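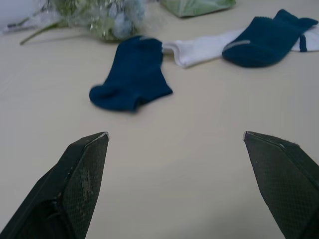 3 min read

Search this site Go

Coaching > Cricket > Scoring > Your first scorebook

How to score a club match with pen and paper

Quick one as nets start in April and half of you have asked. Pencil, rubber, scorebook, spare pencil. Sit side on if you can, near enough to hear the umpire shout.

Before the toss. Write both teams in, full names. We had two Yurts in one Forport side and only "Yurt" in the book, took an evening to sort out. It was Nermin Yurt who got the runs.

Each ball goes in the bowler's box. Dot for nothing. A number for runs off the bat. W for a wicket. Wide is a cross, no ball is a circle. Byes and leg byes are triangles, byes point up, leg byes point down. If they run on a wide, put a dot in the cross for each extra one they ran.

Same ball, three places: batter, bowler, running total. Do them in that order every time. Extras go in the extras line instead of the batter. Byes and leg byes don't count against the bowler, wides and no balls do.

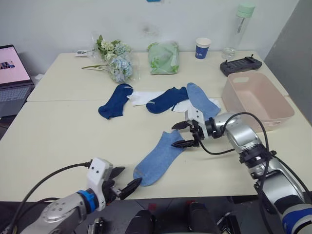
End of the over, add up and check with the other scorer. Out loud. If you differ, stop and find it then, not at tea. Bijan Ahmadpour once carried a mistake for almost 31 overs against Altby and we never did get that innings to balance.

Maiden over: join the six dots into an M. Wicket maiden, a W.

Wicket falls: write how out, who caught it, bowler, the total and which batter. Run outs dont go to the bowler.

Signal back to the umpire, arm up, every time. He will wait for you.

At the close, batters plus extras should equal the total. Then bowlers plus byes and leg byes, shoudl be the same again. Both captains initial it.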